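4.3 Recording wrist-view demonstrations for the Taniretti folding method

Follow these steps for each garment. They assume the arm has been homed and the Tosh recorder is running.

1. Lay the shirt flat, print side up. Smooth out large creases by hand. Small wrinkles can stay.

2. Open the gripper fully and lower it until the fabric fills the space between and beyond the fingertips.

3. Check the live wrist view. Both tips should be visible, with cloth showing between them.

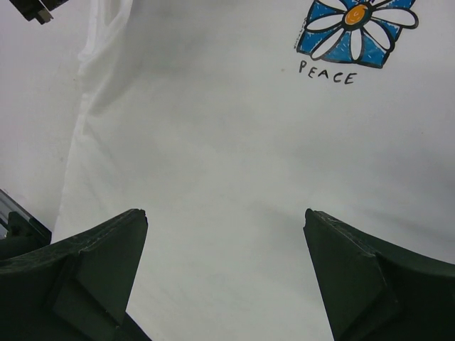
4. Pick a grasp point on plain fabric or along a fold – keep away from printed areas such as lettering or the flower. In the Stendale trials, policies trained on grasps over prints tended to look for the print and did poorly on plain shirts.

5. Press Record, close the gripper, lift, fold and release. Keep your speed steady.

6. Mark the episode as kept or rejected before starting the next one.

Caution: Keep hands clear of the fingers while the arm is powered.

Note: Scuffs on the fingers do not affect training. Do not repaint or swap a finger partway through a set.

Note: The Drumum set holds 2,151 episodes, of which 1,481 were kept. Shona Purves trained the base policy on the kept episodes only. Fraser Tennant repeated the run with the rejected ones added – results are in section 4.5.

If the recorder drops frames on 2 episodes in a row, stop and restart it before you go on.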